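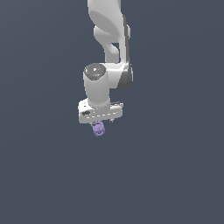 Vol. 4, p. 800

3.2 Missed transfers on the Farbridge line

Most riders going from Farbridge to Vurnden have to change at Treltance. No through bus outside the morning peak. The printed timetable gives six minutes for the change, which is enough on paper and enough on a dry day. In rain, or on market mornings, it isn't. This section looks at how often the change fails and what riders do next.

Data first. Ticket records for May, weekdays only, both directions. We kept trips with two taps on the same card, the second at Treltance. Taps with no stop code were dropped. That left 3,000 trips. Of these, 1,003 were missed transfers, meaning the rider took a later bus then the one the timetable pairs with the first leg. A third, more or less, and higher than the operator's own punctuality reports would lead anyone to expect. The reports look at each bus alone. A bus four minutes late counts as on time, and so does the next one leaving to the minute, and the rider is left standing there anyway.

Not every miss is the bus's fault. Some people stop for coffee, some meet a friend. Card data can't tell these apart. We tried a cutoff (arrival of the first bus at least two minutes before departure of the second) and called those "possible by choice." Crude. A rider with a stroller or a cane may need longer than two minutes to cross to the far stop, so the group is surely too big. We report it separately and don't lean on it.

Time of day matters more than direction. Late afternoon is worst, when school traffic backs up on the hill and the first bus loses its slack well before Treltance. Early morning is close to fine. Sunday service not studied, there are too few buses to pair.

Figure 4. Rounded cube with circular openings, pale lilac on slate blue-gray.
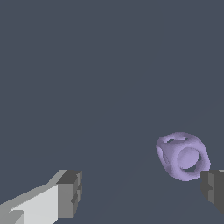 The wait after a miss is the real cost. Daytime buses to Vurnden leave every half hour, evening ones every hour, so missing the 6:40 is a very different thing from missing the 2:10. An average hides this. We give the median by hour instead, and the evening numbers should be read by themselves. Riders who missed an evening change were also less likely to show up in the records the follwing week, though the cards may simply have been lost or swapped.

One fix comes up again and again, holding the second bus. The Ogbonna model (Section 2) lets us test a hold of two, three or five minutes. Three recovers most of the afternoon misses. Five recovers a few more but pushes delay onto riders already on board, and past Treltance the road has no place to make it up. Results by stop are in Section 3.3, along with the case where the first leg is retimed and no bus is held at all.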